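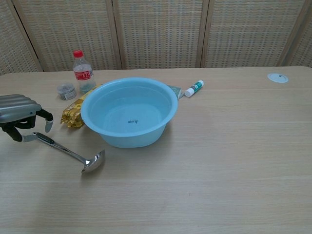
BENINE, July

## 4. Washing the Filter Sleeve

Your Odix countertop water filter will look after you for years if you give its cloth sleeve a gentle bath now and then. We suggest once every 200 liters, or whenever the flow slows to a trickle and you find yourself standing there with a half-filled kettle. Pick an evening when you won't need the filter until morning, and have a clean plastic basin ready, wide enough that the sleeve can lie flat.

1. Close the inlet tap and let the upper tank drain completely.
2. Turn the collar to the left until it clicks, then lift the sleeve straight up. It may be a little stubborn the first time!
3. Fill your basin with 2 liters of lukewarm water and lay the sleeve in it.
4. Press the cloth gently with your open hand, working from the closed end toward the collar. Change the water when it turns cloudy and carry on until it stays clear.
5. Hang the sleeve by its loop overnight (a doorknob does nicely).
6. Slide it back in, turn the collar to the right, and throw away the first full tank.

**Caution:** No soap, bleach or dish liquid, please, not even a drop. The cloth holds on to it and you will taste it for days.

**Note:** Owners of the older Dureo collar will feel two clicks in step 2. Stop at the second one. If yours has worn smooth, ask your dealer for part 1565, which comes with a fresh gasket and fits the Shojaei tank as well.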